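Minutes of the Product Review Meeting
Clerton Assisted Living Cooperative, Equipment Group
May 4, 2018, in the small meeting room at Ratlow

1. Welcome and previous minutes

The chair welcomed all present, thanked those who had come over from the Clerton side in the rain, and hoped that the coffee would hold out this time. The minutes of the last meeting were read through and accepted with one small change: the word "leased" under item 4 should have been "loaned." The secretary apologized and has corrected the file copy.

2. Mushi table-clearing package from Skovside

Most of our time went, as expected, to the Mushi package, and it was a very friendly and thorough discussion. For those who missed the last round, Skovside is offering us one arm with a gripper, the simulation software that goes with it, and a set of ready-made table tasks that our own staff could adjust. The idea is to try everything in simulation first and only then decide whether we want the arm in the Ratlow dining room at all.

The kitchen representative had spent a good while with the trial software and took us through it on the big screen, stopping kindly whenever somebody had a question (and there were plenty of those). The task she had chosen was the one with the avocado and the plate, which sits in the package among 9 others, 10 tasks in all. She found the menus easy to learn, though she would like the text larger, and several members at the back of the room agreed with her warmly.
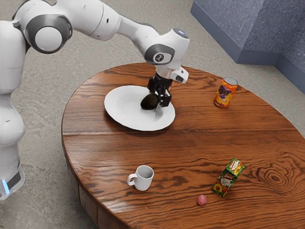
Mushi trial software, avocado and plate task, with other items on the table.

There was a good deal of talk about the mix of things on the table. Members liked that a mug, a can and a carton were included, as these are much closer to what our residents leave behind after lunch than plain test blocks would be. The day staff asked whether the carton could also be set standing up, and whether we could add our own two-handled cups. The Skovside representative, who joined us by phone, said that new objects can be added on request and promised to send the price list for this.

The safety member reminded us - quite rightly - that a simulated table tells us little about a dining room with walkers, handbags and the occasional visiting dog. It was agreed that any trial with the real arm would need its own separate review.

3. Cost

The software license was quoted at some 2,000 dollars for the first year, with training for two members of staff included. The arm would be priced separately. The group felt that this was fair but asked for the quote in writing, with the renewal price shown.

4. Decisions and actions

The group agreed to continue with the software trial until the end of August and to put off any decision on the arm until then.
Kitchen representative: keep short notes on each task she tries.
Secretary: request the written quote and object price list from Skovside.
Safety member: draft the questions for a possible dining room review.

5. Any other business

The tea cart at Clerton still squeaks. Maintenance will look at the rear wheels.

The chair thanked everyone for their patience and good humor and closed the meeting.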